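3.2 Storage furniture and the return of small objects

The second part of the study dealt with where things go when a room is tidied. In the first part we asked residents to sort a mixed pile of household objects into groups and found that most people agree on what belongs together. They agree much less on where a group should be kept. We wanted to know how much of this comes from the person and how much comes from the furniture.

We used two storage units. The first, which we call the open unit, had shelves only. The second, the mixed unit, combined a closed cabinet with open compartments. Both were white and were bought from the Trastero range. The units were placed in the same part of the test room, one at a time, and the order was switched for half of the participants. Nothing else in the room was changed between sessions.

A total of 32 adults took part. Each was given a crate of objects and asked to put everything away "the way you would at home." The objects were those used in the sorting task in Section 3.1: paperbacks, chargers, small toys, folded cloths, a sewing kit, candles, batteries and letters. There was no time limit. Participants were told that they could stop when the room looked finished to them, and most stopped well before the 15 minutes we had set aside for each session.

The mixed unit is shown in Figure 2. Its cabinet door has vertical ribbed glass below an arch-shaped upper section, and a small brass knob at the right edge. Four open compartments stand in two columns to the right of the door, with two lower cubbies running across the bottom.

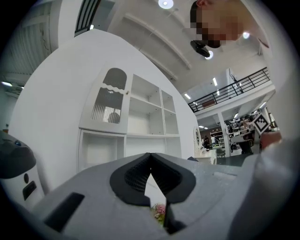
Figure 2. The mixed unit with its open compartments and cubbies empty.

We recorded the final position of each object and the order in which the compartments were filled. Over all sessions this gave 310 placements that could be used in the analysis. Placements were left out when an object had been put back in the crate or set on the floor and forgotten. Two coders worked from the session notes separately and then compared their lists. Where they differed, the session was gone through again and a single code was agreed on.

With the open unit, participants tended to begin at about eye height and work down. Books went in first in most sessions, followed by cloths. Small loose objects came last and were often spread over several shelves in whatever space was left. Several participants went back to an early shelf and rearranged it to make room for the batteries and chargers. A few asked if there was a box they could use. We did not supply one, as the Ruvilex pilot had shown that a single box takes in nearly everything small and hides the differences we were looking for.

With the mixed unit the order changed. The open compartments were still used first for books and cloths, but the small objects were no longer left over. They went behind the door early in the session, usually together. Participants described the cabinet as the place for things they did not want to look at, even though the glass does not hide the contents fully. One person said that ribbed glass was "good enough" and that she only wanted the colors to blur a little.

The lower cubbies were used in two ways. Participants with young children at home put the toys there and gave low reach as the reason. Others treated the cubbies as a kind of reserve and left one or both empty. When asked about this at the end, they said that a unit should not be full on the first day. This answer did not come up with the open unit, where empty shelf space was more often described as something that needed filling.

The letters caused the most trouble with both units. Some people stood them upright beside the books, some laid them flat on top of the cloths, and some placed them near the front where they would be seen again. Kahraman reports a similar result for paper in hallway furniture and suggests that mail is not really stored at all but parked. Our notes fit that reading. Letters were also moved more times within a session than any other kind of object.

We did not test whether the arrangements would last. A unit that looks settled at the end of one session may look quite different after a month of daily use, and the sessions tell us only about the first placement. The home visits described in Section 4 were planned with this in mind. They used the Stondix diary sheet, on which residents mark each object that has moved.

Related items

Drawers, trays and the problem of the last object
Sorting by kind or by use: household groupings in small apartments
Paper in the home: a review of storage habits
Open shelving and perceived clutter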